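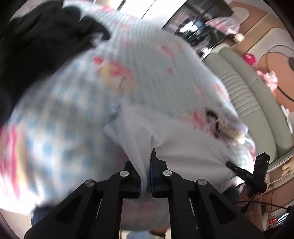

White sheeting over the check

Plain white fabric, gathered into a narrow fold at one point and held again further right, with a tight horizontal pull across the sheet between. Puffy bedding in pale blue and white gingham sits behind, changing to a plainer grey-blue with small pink and coral motifs.

Folding and sorting, bedroom set

The gallery covers one job: working through mixed bedding and clothing in the bedroom at the Portela unit, Fodport. It belongs with the airing and storage pages already up under Household Textiles. Sheet sizes and shelf dimensions are on the storage page and are not repeated.

The order of work was the usual one. Large flat pieces first, clothing second, small dark items last. Large pieces need the most clear surface, and a bulky quilt takes most of a bed even when it has been pushed down flat. If there is a sofa within reach, put the quilt there and keep the mattress for folding. A doona cover left on its doona counts as one item for sorting purposes.

Notes on the first plate

Tension shows up in light-coloured fabric as a straight ridge between the two holding points. On a plain white piece it is easy to read, and it should be let out before the first fold is made. Fine creases spreading from a pinch are a separate matter and generally drop out under the weight of the stack. A loose corner should be found and brought to its opposite before anything else is done with the piece.

Printed bedding is folded print side in at Portela. Gingham is useful as a guide, as the check gives a ready-made grid and any drift off square can be seen straight away. Scattered motifs give no such help. Where a cover has both, fold from the checked end.

Stack limit is 5 flat pieces per shelf bay. The shelves are 17 inches deep, so a double sheet goes in thirds and then thirds again - halves will overhang the front edge and catch on the door.

Greyish-lavender garment, stretched long

Soft clothing is handled at both ends, the same as sheeting, but with the seam used as the reference line. In the plate that follows, the seam runs down the folded section at the right, and a pale curved band, much like a strap, loops above it. A crumpled black cloth lies behind on the left side of the bed, with a dark navy strip looped over the garment's upper edge close to it.

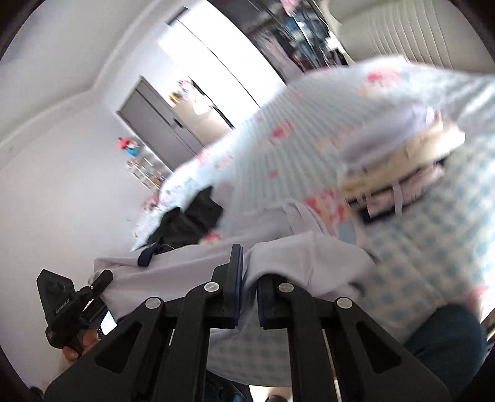

Text and captions: Hurer Household Textiles, Liltidstead

Straps and bands are tucked in after the first fold. Tucked in earlier they shift, and the finished packet has a lump at one end. Fold the body of the garment along the seam, lay the band flat on top, then bring the second half over.

Dark pieces go to a separate pile as they come up. Black and navy are hard to tell apart under a warm globe, so the pile is sorted by the window - Saturday morning at Portela, when the light is on that side. Lint is taken off at this point with a dry brush. Twenty strokes in one direction is the house rule for a shirt-sized piece.

Anything with stretch in it is stored flat. Hangers leave a point at each shoulder, and the length does not come back fully after a season on the rail.

Catalogue entry for both plates: 1,211, Bedroom. Related pages: Airing, Shelf storage, Quilts and covers.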